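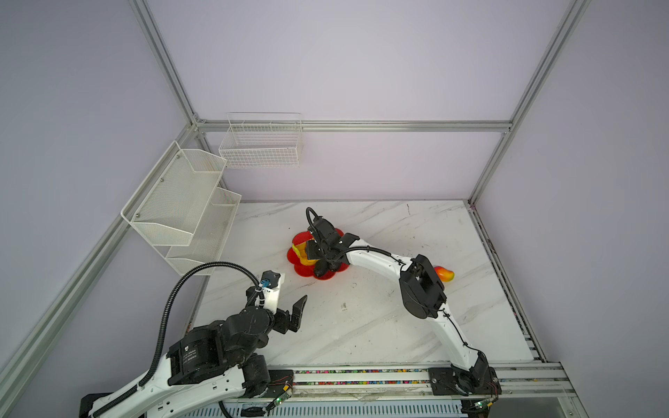

*The red flower plate, with a toy mango off to the right.*

# Why Is Everything on the Table?

Fruit is good at two things: being eaten and rolling away. Toy fruit can only do the second one, so it puts in extra practice.

This page is about where things go when playtime is over. Grown-ups call it tidying. You may call it something else.

## Plates and baskets

A plate is for putting things on while you use them. It is flat and low, so you can see what you've got and grab it. A plate shaped like a flower does the same job and is a bit more pleased with itself.

A basket is for putting things in when you've finished. It has sides. A mango in a basket can roll all it likes and it will still be in the basket.

Wire baskets have one more trick — you can see through them. If the bananas are in there, you'll know without tipping everything out on the floor. (Mali Lloyd's little brother has tested the other way. It is slower.)

## Why hang them on a wall?

A table has only so much top. Every basket you stand on it takes up room you could have used for lunch, or for a pretend lunch, which needs just as much space. Walls mostly stand there doing nothing, so a basket on a wall is using room that was going spare.
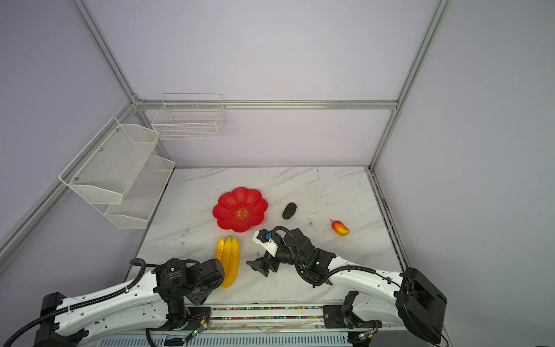

*Three bananas, a mango and a plate on the table. The baskets are up on the walls.*

## Try it yourself

1. Pick up the biggest thing first. Bananas joined in a bunch are a bargain: you move all of them in one go.
2. Next, go for anything near an edge.
3. Then find the small, dark, roundish things. Every toy set has one, and everyone argues about what it is. Put it away anyway. You can argue later.
4. Leave the plate until last, and wipe the table once it's clear.

Eleri Bevan's class has 12 pieces of toy food and 2 baskets. They race the clock every afternoon, and the clock is still ahead.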